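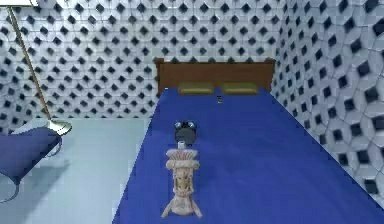 When does Kurnen come back from the break? Monday, same slot, and it's a double episode.

Re: [Kurnen-list] the Dundeck wedding

Consuelo Chávez wrote on 25 April 2020:
> Did I miss something in January? I thought Brennan
> already knew Skemer was his half brother. Why the
> big gasp at the altar?

He knew about the will, not the brother part. That was the lawyer's letter, ep 55, and Brennan never opened it. Easy to miss, it was maybe 10 seconds before the credits.

Still a dumb gasp tho. 200 guests and only the aunt reacts?? Liked the organist.

Will post teh recap tonight if I get time. Tape trades, I still need ep 16, anybody.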